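How to Set Up a Tea and Water Corner on a Small Table

When we moved into the Serside building I was told, very kindly, that there would be "somewhere for a cup of tea." What there was, when I went looking, was a kettle on the floor of a closet and a sleeve of paper cups that had been sat on. I put up with it for most of a winter, and then one afternoon in April I stayed late and made us a proper corner, and I have been fussing over it happily ever since. Friends at two other places have asked me to write down how I did it, so I have, at some length (sorry!), and you can skip to whichever part you need.

You don't need a kitchen for this, or a sink in the room, or much money. You need one table that nobody is fond of, a wall to push it near, and a tray. I'll come to the tray, because I have opinions about the tray.

Pick the table first

A white top is my favorite for this. It wipes clean, it makes every ring and crumb obvious so that people deal with them, and it cheers up a plain room no end. Round or straight-sided will both do. Round is friendlier when three people arrive at once, and there are no corners to catch your hip on when you're carrying something hot. Straight-sided gives you an honest back row for boxes and bottles. If you have one of each, as many shared rooms seem to, try the corner on both for a week before you decide.

Leave a chair close by, but only one. A single chair says sit a minute. Four chairs say meeting, and then you will never get near the kettle again.

Put the water at the back

Big bottles are heavy and not very pretty, and they want to be against the wall in a line, labels facing out. That way you can tell at a glance when you're getting low, and no one knocks one over reaching for a spoon. Keep the front half of the table completely clear for the cup you are filling right now. I wish I'd learned that before I lost a good notebook to a pot of Girketti breakfast blend.

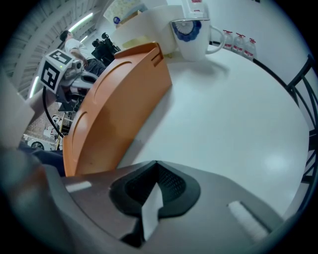
Water bottles in a row by the wall, with the mug out where a hand can reach it.

If you buy water in bulk, store the spares under something and only put out what will be drunk soon. I used to set out everything I had, and the table looked like a loading dock.

Choose one good mug to start with

Start with one and add slowly. I know that sounds stingy, but a table with twelve mugs becomes a table with twelve dirty mugs, and then you are the person who washes them. Ceramic holds the heat nicely and a handle big enough for two fingers is kinder than those dainty ones. A bit of blue pattern on white is hard to beat. It looks clean from across the room, and it goes with whatever turns up next to it later on.

Set it down with the handle pointing the same way every time. Mine goes to the right, as I'm right-handed and I'm the one doing the setting. You'll be surprised how much tidier a table looks with only that one thing done.

Find a caddy for the small stuff

Tea boxes, sugar, stirrers, napkins and that one packet of crackers will wander all over the table if you let them. A plastic caddy with slotted sides stops the wandering. You can see in from the side, you can lift the whole lot out in one go to wipe underneath, and it rinses off in the bathtub if you have to take it home, which I do.
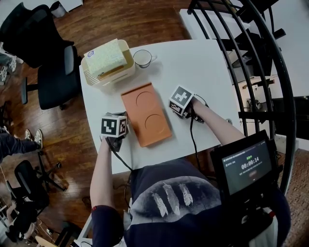

Stand boxes upright in it with the nicest side facing the room. If a box is too tall and tips the whole thing over, put it at the end nearest the wall. Don't overfill! A caddy that is packed tight is one people pull things out of and never put things back into. I leave a gap the width of my hand, and when the gap is gone I know it's time to throw out whatever we have stopped drinking. There was a caramel one from Uster that lasted two years.

Now, the tray

A tray gives everything wet a place to go. Spoons, used tea bags on their little saucer, the mug you're coming back to. I like a strong color on a white table, and orange is the one I'd pick every time, since it never gets lost or mistaken for someone's lunch. Shallow recesses are handy as well, if you can find a tray that has them, because things slide less when you carry it off to the sink.

You can lay it at an angle if the table is short. It doesn't have to line up with anything. When you're cleaning, stand it up on its edge while you wipe the spot where it lives, and give it a rub while you're at it. Scuffs don't matter a bit. Sticky does. 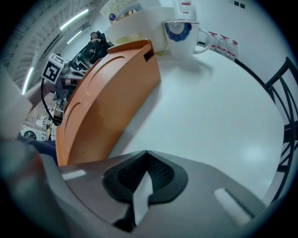

CLEANING AND UPKEEP

Once a day, wipe the front half of the table. Warm water and a drop of dish soap, nothing fancier. Then once a week clear it completely, and I do mean completely, down to the bare top:

Take the caddy off and shake out the crumbs.
Move the bottles to the floor and wipe the strip along the wall.
Flatten any empty boxes and get them out of the room.
Wash the tray on both sides.
Put the bottles back first, then the caddy, then the tray, then the mug.

I timed myself for a while and was quite proud of getting it done before the kettle boiled. Our kettle is slow, mind you.

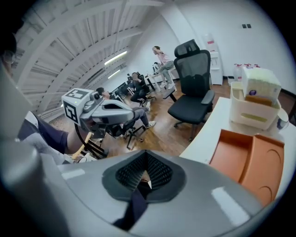

Keeping it stocked without going overboard

Buy a little less than you think you need. The first month I brought in a carton of 100 tea bags and felt so clever, and then everyone went over to plain water as soon as the weather turned. These days I buy boxes of 72 and keep one behind the one that's open. When I open the second, I write "tea" on a sticky note and put it on my own bag so I can't leave without it.

If your room is on the larger side, you might want a second, smaller spot with just water and cups at the other end. Ours is fine with the one, and I rather like that people have to walk over to it.

Last thing: if a box arrives that you didn't ask for, leave it on the table for a week with the lid open. If it's still full after that, take it home.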